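Why does metal go rusty?

Have you ever found an orange-brown patch on an old metal bin and wondered where it came from? It's rust, and it's brilliant stuff to find out about!

Lots of metal things are made of steel, which has plenty of iron in it. When iron meets water and air, the three join up and slowly make something new: crumbly, orangey rust. Paint works like a raincoat and keeps the water out. But bins have a hard life. Brushes, cups and all sorts get dropped in, and every knock can scratch the paint or chip a bit off.
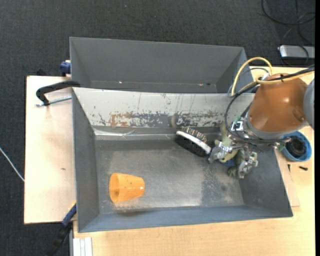
Once the paint has flaked, damp air can sneak in, and a rusty patch can spread under the paint next to it. Plastic has no iron in it, so a plastic cup will never rust, even if you leave it out in the rain for 300 days!

Try it yourself: put 2 steel nails in a saucer, one painted and one bare. Add a splash of salty water and look again after 24 hours. Which one has changed?

Comments (2)

Marisol Alvarado: We did this in September and the bare nail went orange!! My brother's painted one didn't.

Amna Jadoon: does a gold ring go rusty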